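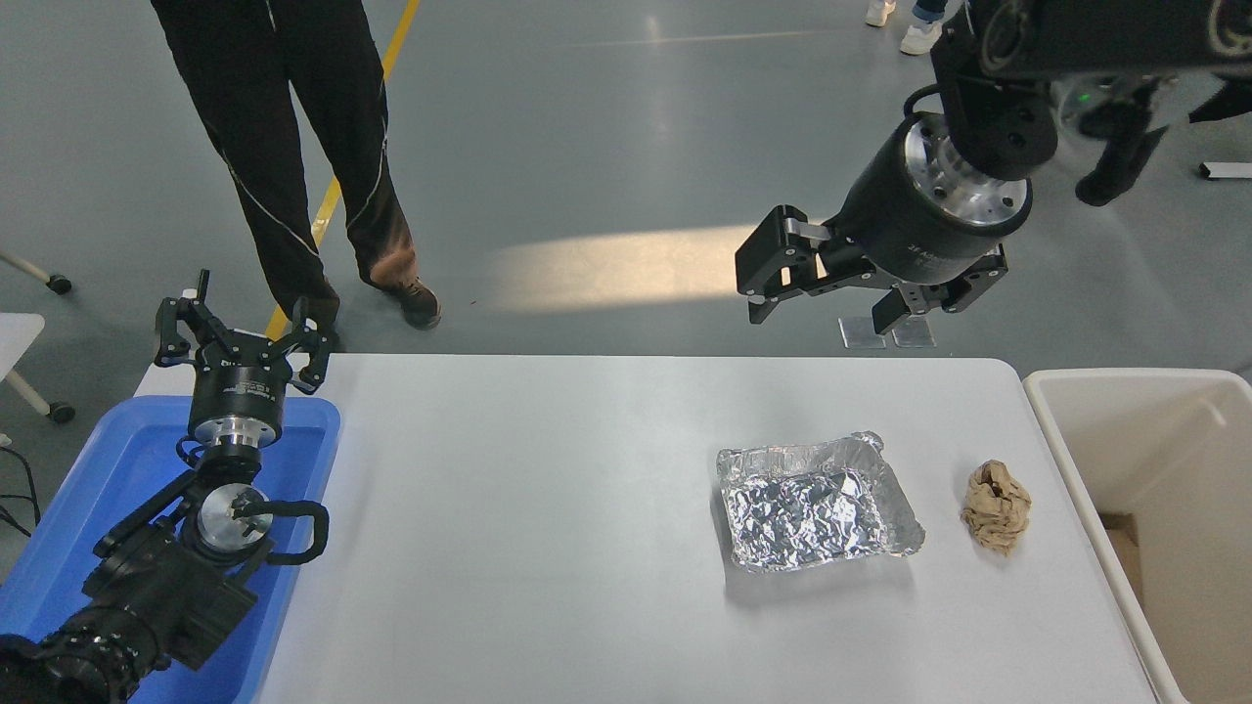

Market street cleaning inspection, Sandu east section, August 2024. Checked by Lukian Panasiuk; comments reviewed by Zhiqiang Lei. The route covers 200 meters of covered stalls and the two side lanes, swept twice daily by the Windell crew. Stallholders remain responsible for their own table waste: a foil tray or a wad of crumpled brown paper goes into a bin before the sweepers pass, and the bin stands directly against the table, as with the white plastic one. Items marked Open carry over to the next visit.

1. Handcarts: brakes and wheels
Pass. Cart 6 pulls left when loaded. Still usable.

2. Bamboo brooms: heads bound tight, no loose wire
Open. Two heads rebound with bare wire, ends exposed. Tape the ends or replace the heads. Same comment in June.

3. Reflective vests
Pass. Early shift only – late shift not seen.

4. Drain covers seated and clear of leaves
Open. Cover by the noodle stall rocks underfoot. Reported to Trendton, job 1645.

5. Wet floor signs at fish stalls
Pass. One sign faded.

6. Dust control before dry sweeping
Fail. Lane B swept dry at opening time with food uncovered. Crew lead told on the spot.

7. Storage cage locked, aisle clear
Pass. Loteck padlock stiff, needs oil.

Lei: Item 2 should be Fail if it is open again. Item 6 to be rechecked at opening time, before the shutters go up.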